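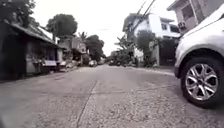
Setting up a joystick profile in Jerkum

Last updated 16/01/2018

These steps cover assigning controls to a stick, throttle and pedals in Jerkum, the free flight simulator front end. They apply to the version released in December and later. Older versions keep the axis settings on a different page and use another file format for profiles, so update first if you can.

What you need

A joystick with at least 4 buttons and a hat switch. A separate throttle and pedals are optional. You also need permission to write to the Jerkum profiles folder. If you installed the program under an administrator account, log in to that account for the first part.

Step 1: Connect the hardware

Plug in every device before you start Jerkum. Use the ports on the computer itself for the stick and pedals. A hub is fine for the throttle if it has its own power supply. Wait for the operating system to finish recognising each device, then start the program.

Open Settings, then Controllers. Each device is listed under the name it reports. A Hirose throttle will show up as two entries, one for the levers and one for the button panel. Leave both enabled.

Step 2: Create an empty profile

Click New Profile and give it a name that tells you which aircraft it is for. Don't edit the default profile. It gets overwritten at every update and your changes will go with it.

Choose the base type, either fixed wing or rotary. The base type can't be changed later. It decides which functions appear in the assignment list.

Step 3: Calibrate the axes

Select the stick and click Calibrate. Move it slowly to all four corners, then let go and wait until the centre value settles. Do the same with the pedals, pressing each one all the way down. The throttle has no centre, so move each lever from one stop to the other and back.

The bars should read 0 at one end and 100 at the other. If a bar stops short, click Reset Range and repeat the movement. A bar that jitters by a point or two at rest is normal for older potentiometer sticks.

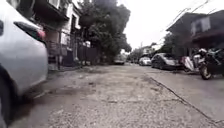

Do I have to calibrate again when I make a second profile?

Calibration is stored with the device, so a new profile picks it up automatically. You only need to repeat it if you replace the device or delete its entry from the Controllers page.

Step 4: Set the dead zone and curve

Start with a dead zone of 5 on pitch and roll. Raise it one point at a time if the aircraft drifts with your hand off the stick. Leave the throttle at zero.

The curve changes how much the control surface moves near the centre of the stick. A straight line suits most light aircraft. For helicopters, flatten the middle of the curve a little so that small corrections are easier to hold. Click Apply after each change, as the test window doesn't refresh by itself.

Step 5: Assign the buttons

Click a function in the left column, then press the button you want. Jerkum allows 324 assignments per profile, counting shifted ones. To make a shifted assignment, hold the shift button while you press the second one.

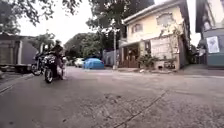

Set the flaps, gear and brakes before you go on to views and radios. If a button is already taken, a yellow marker appears beside both functions and the newer one wins. Clear the marker by deleting the assignment you don't want.

Step 6: Test and save

Load the Foltolcombe airfield scenario, which has light traffic and no wind. Stay on the apron and check that each control surface moves in the right direction. If one is reversed, tick Invert next to the axis.

Save the profile, then use Export to put a copy somewhere outside the program folder. Users of the Sellisance cockpit panels should export again after adding the panel, as it writes its own section to the end of the file.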